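Shared kitchen counter: cloths or paper towels?

Forum: Housekeeping and Kitchens
Thread started Oct 3, 2020

skallodness wrote:

Hello everyone, I've been reading along in this section for ages and finally have a question of my own, so please bear with me because I do tend to go on. I look after the little kitchen at our workplace (it's a shared one, 22 of us have the door code) and I'm trying to settle what we should keep out on the counter for wiping up. At the moment we have everything at once. There's a paper towel roll, a box of tissues next to it, the water dispenser, the microwave down at the end, and then always, always a cloth lying somewhere in a heap. I love a cloth, my mother raised me on them, but I never know how long one has been sitting out or what it last touched.

So here's what I'd like to hear from you kind people. Do you keep cloths in a shared kitchen at all? And if you do, how do you get folks to hang them up? We've got one over the front edge of the counter by the sink and that's the best we manage. I pinned a note on the wall back in September and I believe it was read by me and possibly one other person. 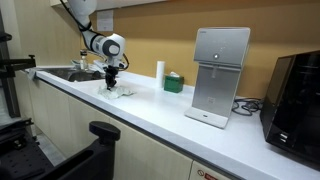 Re: Shared kitchen counter: cloths or paper towels?

Ginette Doucette wrote:

Oh, I feel for you! We went through all of this at the church hall and I'll tell you what worked for us, though it took a while. We bought 10 identical white cotton cloths and put a basket under the sink for the used ones. Rule one, a fresh cloth every morning. Rule two, it goes over the faucet or a rail when you're done with it, spread out flat, never balled up. A cloth left in a wad takes forever to dry and then it gets that smell, you know the one, and after that you can boil it twice and still catch a whiff.

I'd move the tissues away from the paper towels, by the way. If they're side by side, people grab tissues for spills and go through half the box on one puddle of coffee.

Re: Shared kitchen counter: cloths or paper towels?

Chaiyaporn wrote:

I'm going to disagree with Ginette, in a friendly way. In your own home, cloths, sure. With 22 people I'd go to paper and stop there. Somebody has to take those cloths home and wash them, and I'd bet it's skallodness. Is it? We had cloths in our break room for nearly 10 years and the same poor woman carried them home in a bag every week. When she retired we found out what she'd been doing and felt awful about it.

Re: Shared kitchen counter: cloths or paper towels?

skallodness wrote:

Well, yes, it's me. I don't mind a small load, though. It goes in with my towels.

I should have mentioned that I'm particular about which cloths, too. The plain white ones show every tea stain, so I've been leaning toward the thin ones with the green leafy print. They're soft, and you can very nearly see through them, which makes me wonder if they're up to real wiping or only good for drying a glass.
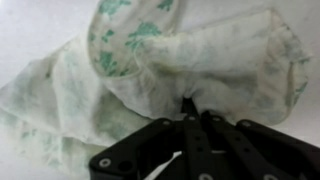 My sister swears the thin kind dries much faster than terry, and I'm inclined to believe her, but she also irons hers, so we're not exactly living the same life. If anyone has used thin printed cotton for a good long stretch, please tell me how the color held up.

Re: Shared kitchen counter: cloths or paper towels?

Podesard wrote:

Thin cotton is great for dishes and faces, less so for counters. It slides around and bunches under your hand. Mine faded after a summer of hot washes but I like them better that way, they look like something from my grandmother's drawer. Keep the printed ones for drying and get something with a bit of texture for the counter.

Re: Shared kitchen counter: cloths or paper towels?

Ginette Doucette wrote:

Chaiyaporn, point taken about the laundry, and I should have asked! Could people take turns? We have a sign-up sheet, and it mostly works.

Re: Shared kitchen counter: cloths or paper towels?

Chaiyaporn wrote:

"Mostly" is carrying a lot there, Ginette :) I still say paper.

Re: Shared kitchen counter: cloths or paper towels?

skallodness wrote:

Thank you all so much. I think I'll try the basket and the sign-up sheet through the end of the year, with the paper roll staying put for the messy things. The tissues are moving tomorrow. Podesard, what do you use for the textured one, waffle weave or terry?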